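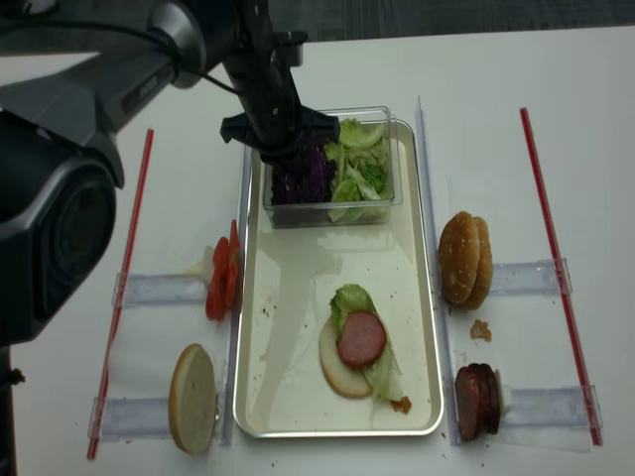 3.2 Preparação da tarefa e recolha de demonstrações

Quando a Ayana Tufa propôs ao clube que a nossa tarefa fosse montar um hambúrguer, confesso que torci o nariz (eu queria empilhar blocos, coisa limpa!). Perdi a votação, e ainda bem, porque a comida obrigou-nos a pensar em tudo o que os blocos escondem: fatias que escorregam, folhas que dobram, pão que cede quando a pinça aperta demais.

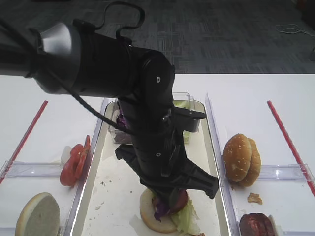 Cada episódio foi teleoperado por um aluno do início ao fim, e só aceitávamos os que terminavam sem intervenção da mão humana. Em maio tínhamos 349 episódios aceites, quase 1000 se contarmos os rejeitados, que guardámos à mesma para a secção 5. O Kidus Negash operou boa parte deles e, claro, os dele são os mais rápidos.
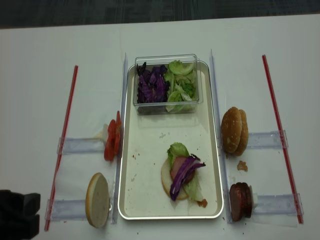 A ordem dos ingredientes ficou livre. Discutimos isto imenso! O Enda Cronin queria uma receita fixa, eu achava que a política devia aprender a lidar com qualquer camada que encontrasse por baixo, e acabámos por sortear a ordem antes de cada episódio.

Figura 4. Montagem do hambúrguer na bancada do clube.

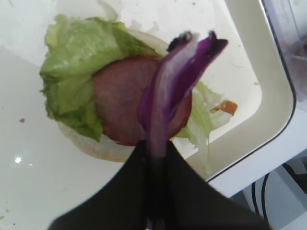 A preensão dos vegetais foi, de longe, a parte que mais nos deu que fazer. Com a carne e o pão bastava acertar na altura da pinça, mas os vegetais mudam de forma de uma tentativa para outra. Uma tira de cebola roxa presa só pela extremidade de baixo, como na Figura 4, fica com as pontas de cima a curvar-se para fora, e na vista do punho tapa parte da carne e do pão, justamente onde a política precisava de olhar. Por isso juntámos as imagens da câmara fixa à entrada da rede, e treinámos de novo com os mesmos 349 episódios. Os resultados das duas versões, com 24 ensaios cada, estão na secção 4.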